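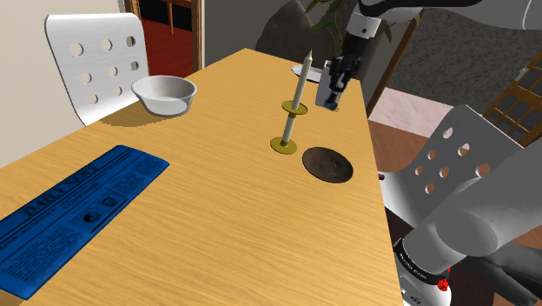 Figure 4. Rendered view of a wooden table with a blue newspaper, a white bowl and a white chair.

4.3 Bend prediction and the claim of first-part accuracy

Software for press brake work is usually sold on the promise that the first part off the machine will be right. The sales material for Troko, the package used at the Bimimel workshop, makes this promise in plain terms. We were unable to find in that material any statement of what "right" means, over which range of thickness it holds, or who did the measuring. The earlier study by Cocco, which is often cited in support, used one grade of mild steel from one coil, bent by one operator on a newly serviced machine. It would be surprising if prediction had failed under those conditions.

Our own records cover 58 jobs, all bent at Bimimel in September. Of these, 40 were mild steel and the rest stainless. For each job the operator wrote down the angle given by the software, the angle measured on the first part, and any correction made before the second. Angles were read with a digital protractor at the middle of the bend and again near each end. Flange lengths were also noted, although the entries are patchy and we make little use of them below.

In 14 jobs the first part was put aside as scrap. The workshop manager regarded this as a good result. We are less sure, because no comparable record was kept before the software was bought, and the memory of how things used to be is a poor baseline. Two operators told us that scrap had fallen a great deal. A third thought it had stayed the same and that the offcuts were now simply being put in a different bin. None of them could point to a figure.

The stainless jobs did worse than the mild steel jobs, as anyone who has bent both would expect. Springback in stainless varies with the sheet, and the software takes its value from a table which the user is meant to update. At Bimimel the table had been updated once. One could say that the fault lies with the workshop, and the supplier did say so. Yet a tool that works only when its tables are kept by hand is close to the old practice of a notebook hung beside the machine, and the saving claimed for it should be judged against the notebook.

Batch size complicates matters further. Some jobs ran to up to 100 parts, and in these a spoiled first part hardly matters to the cost. In a job of two or three it matters a good deal. The published claims average over both kinds. We have kept them apart where the job sheets allow it, but several sheets give no quantity and these were left out of the comparison by batch.

There is also the question of what the operators did before pressing the pedal. On at least some jobs they changed the suggested depth because it looked wrong to them, and the sheet then recorded the changed value as if the software had produced it. We noticed this only after asking why two sheets carried crossed-out numbers. How often it happened elsewhere cannot be recovered. Any success credited to the prediction therefore includes an unknown share of ordinary skill.

A second package, Bikero, was on trial at the same workshop during the last week of recording. It was used on too few jobs for a comparison and we draw none. Its supplier has since described the trial as successful. We have seen no measurements that would support or rule out that description, and the job sheets from that week do not say which of the two packages set the tool depth.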